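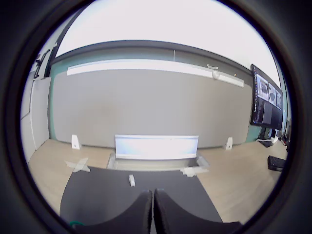 Print this page | E-mail this page

Ticket 382: Vovel mat, corners won't stay down
Opened by: Jocelyn Chisholm
Product: Vovel roll mat, charcoal
Status: Open, waiting on customer
Opened: January 11, 2019

Hello Flillcombe folks,

First off, I love the mat. The color is exactly what I was hoping for and small things show up on it beautifully, especially anything white. I bought it last April, put it away in the tube it came in, and only got it out for real this week, so I know some of this may be my own doing (it had a long time to learn to be a tube!).

My trouble is the corners. When I unrolled it, all of them came up, and one came up high enough to knock over the little white block I had standing near the edge. I've been taping them ever since. One strip per corner let go overnight. Two strips crossed over each other did a lot better, and that's mostly what I have now, except at one corner where the tape folded over and stuck to itself and I just pressed the whole wad down and called it good. 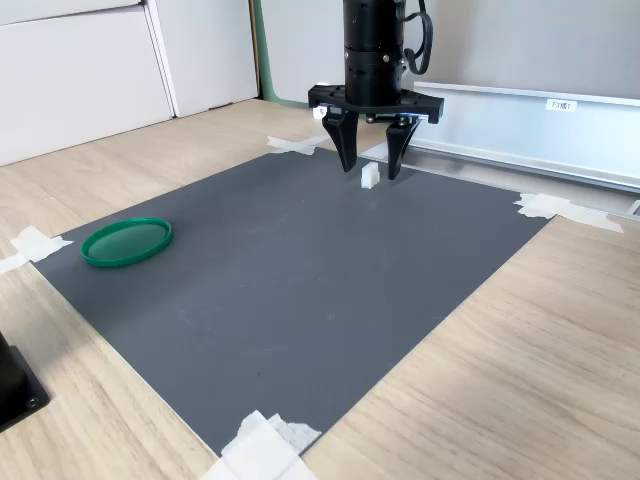 Crossed tape at the far left corner, bunched-up tape at the near one. Green lid on the left side of the mat.

So I have a few questions, and I'm sorry for the length of this. Is there a way to get the curl out for good? Will the tape hurt the mat? And will it hurt the wood? The light wood is what worries me most, to be truthful, as it was there before I was and I'd like it to look the same when I go.

Thank you so much,
Jocelyn

Reply from Flillcombe Support

Hi Jocelyn,

Thanks for writing, and please don't apologize, we would much rather have the whole story. A mat that has been rolled for months will remember it for a while. Peel the tape, roll the mat loosely the opposite way with the top side out, and leave it like that for 60 minutes. Then lay it flat with something heavy on each corner overnight. Big books are good.

Tape won't hurt the mat if you pull it back low and slow. For the wood we can't promise as much, not knowing the finish. Try a short piece somewhere out of the way first. If it leaves anything sticky behind, a soft cloth with warm water and one drop of dish soap is where we'd start. No scrapers, please!

Could you tell us whether the mat is lying against anything along its edges? A mat that is pushed up against something will often lift on the other side.

Update from Jocelyn

Well, you may have caught me. The top left corner is snug up against the outlet box, and I never taped that one because there's hardly anywhere for tape to go. I hadn't thought of it as pushing on anything. The other corners have their crosses, and one of the strips at the lower left runs on a good way past the mat onto the wood (I was generous that day).

I did try the flat lid test a friend told me about, where you set a lid down and tap the rim to find out if there's a bump underneath. It rocked near the left edge and sat perfectly still farther in.
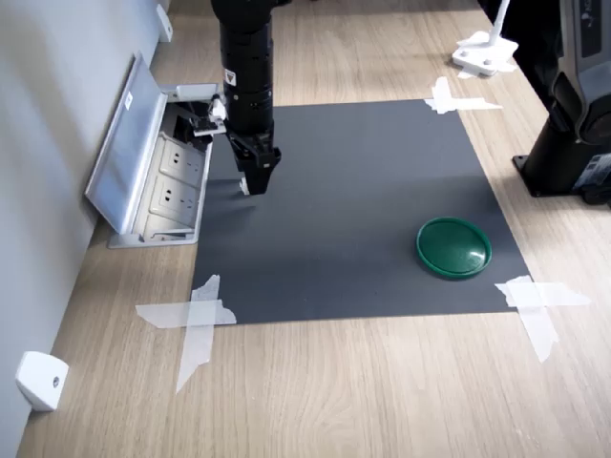 Outlet box at the upper left corner, tape on the other corners, lid to the right of center.

I haven't done the backward rolling yet. I want a clear afternoon for it, and I need to find my heavy books.

Reply from Flillcombe Support

The lid test is a new one for us and we're passing it around the office. It does sound like the left side is where the trouble is. When you lay the mat down again, slide it away from the box by 3 inches or so before you tape anything, and smooth it from the middle out with your forearm. Then give it the night under the books. If a corner is still up in the morning, write back on this same ticket and we'll look into a replacement.

We'll leave this open for you.

Related tickets
Vovel mat smells strong out of the tube
Dasa tape leaving residue on painted shelf
Can I trim my mat with scissors?
Shahbazi corner weights: back in stock?
Mat arrived with a crease down the middle

We use cookies to remember your sign-in and to see which help pages get read. By continuing to use this site you agree to our use of cookies. OK | Learn more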